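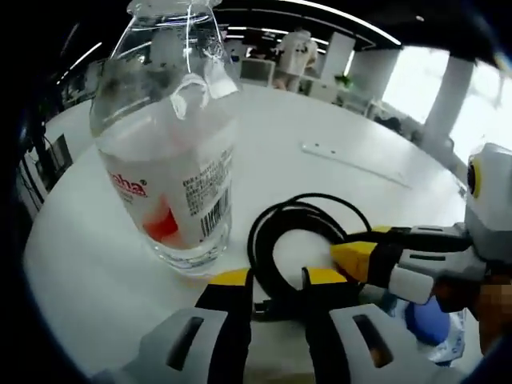

Girard Chapel, yearly walk-through, October

3 min read

Done in one go, before the evening service. OK = fine, FIX = do it, ASK = needs a decision. Same order as last year so you can lay the two side by side.

ENTRANCE AND PORCH
Main doors open outward, both leaves. OK
Bolt on left leaf stiff. FIX, oil first, then see
Occupancy notice, 120. OK but faded, reprint
Ramp, rubber strip lifting at the bottom. FIX before the rain
Porch light on timer. OK. Timer still on summer hours

NAVE
Center aisle clear, full width. OK
Side aisle by the font: folding chairs stacked against the exit door again. Moved them. They'll be back
Exit sign over side door lit. OK
Kneelers, two with split seams, tripping hazard if the stuffing comes out. FIX
Pew 9 rocks. Shimmed last year, shim gone
Carpet edge at chancel step taped down. Tape is not a repair. FIX

CANDLES
Votive stand level, sand tray full. OK
Paschal candle stand, base screw loose. Tightened
Altar candles at least arms length from the hangings. OK now, were not when I came in
Charcoal for the thurible in sealed tin, metal ash bucket with lid. OK
Ash bucket kept in vestry next to the robes. ASK. I would put it outside on stone, lid on, overnight at least
Snuffer missing. People are blowing them out, wax on the frontal to prove it
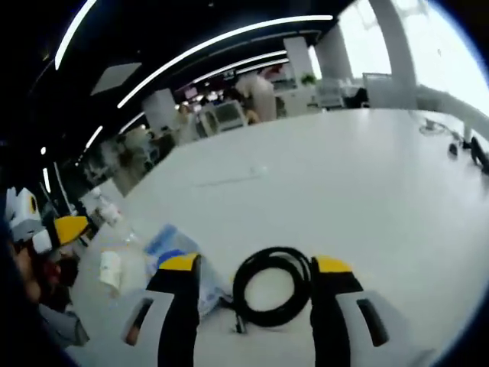
Reply on the candles section: we had the same argument at Mukurari. Moved the ash bucket out to the back step and it worked fine til it got windy. Put a brick on the lid. Also the snuffer is probably in the choir cupboard, look behind the Lenten array.

Looked. It was. Snuffer now on hook by the vestry door, please leave it there.

BAPTISTRY
Cover locks and key is in the safe. OK
Steps, grip tape worn on the second one down. FIX before anyone is baptized
Handrail firm. OK
Microphones: no wired mic within reach of the water, ever. Rule is on the wall, wall sign is behind the banner. Move banner

TOWER AND BELL
Ladder, no cracked rungs. OK
Trapdoor hook. OK
Bell rope worn at the sally. Turunen quoted 479 for rope and fitting. ASK
No ringing til thats settled

EXTINGUISHERS
Vestry, in date. OK
Organ loft, tag unreadable. FIX
Kitchen blanket. OK

CARRIED OVER FROM LAST YEAR
Loft railing too low. Kutum did theirs for 1053 and it looks decent, got the drawings from them. ASK, third year running
Vestry heater left on over night. Unplug it when you lock up

Anything marked FIX, 72 hours, or rope it off. Sheet goes back in the vestry drawer, top one, not the one with the palm crosses.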